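Cledadis: zipper bag episodes, release notes and known fault

Hello, and thank you for picking up this set. Please read this file before you train on anything, the part about the slipping grip especially. It cost us a good few evenings and I would love for it not to cost you yours.

What is in the set

There are 194 episodes of one arm closing slider-type zipper bags with produce inside, on a table that also has toys and household things lying on it. Each episode has wrist camera video, joint positions, gripper width and motor current. The task text is the same in all of them: "close the bag."

What went wrong

In 11 episodes the gripper let go of the slider partway along the zipper and the arm carried on to the end of its path as if all were well. The log marks every one of them as a success. Our success check (the Durel script, for those who know it) only looked at where the wrist ended up, so a half-open bag passed happily. Halfdan Ragnarsson caught it while going through the videos by hand, and I still owe him a cake for that.

The cause was a current limit on the gripper motor. It had been lowered to 70 percent in December for work with soft fruit and never put back. A slider is small and hard, and at that setting the fingers could be pulled off it wherever the zipper ran stiff.

What we changed

The limit is back to its normal value, and it is now written into the header of each episode so that you can check it yourself. The success check also reads gripper width along the whole pull. The bad episodes are still included, in the folder called slipped, because a few people at Kárason asked for them.

How to spot a slip

1. Start with the wrist video and find the moment when the slider is between the fingertips, with blue zipper strip showing above and below it.

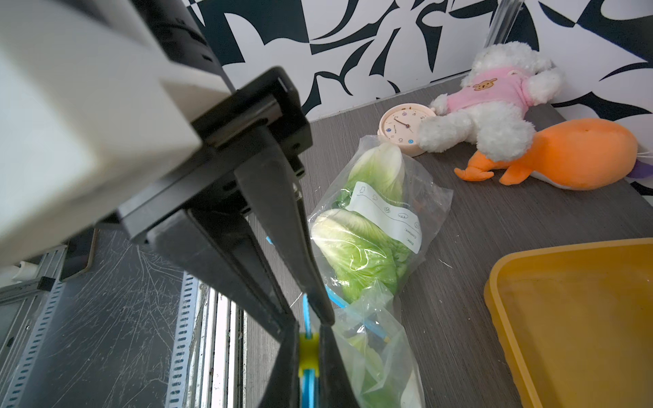
2. Plot gripper width from that moment on. A sudden drop with the arm still moving is a slip.

3. If the plot is unclear, watch the slider itself. Should it stay behind while the fingertips travel on, move the episode to slipped and send me the number.

Still open

We have 4 episodes we could not agree on. They are tagged unsure, and second opinions are very welcome.

Last edited Thu 17 April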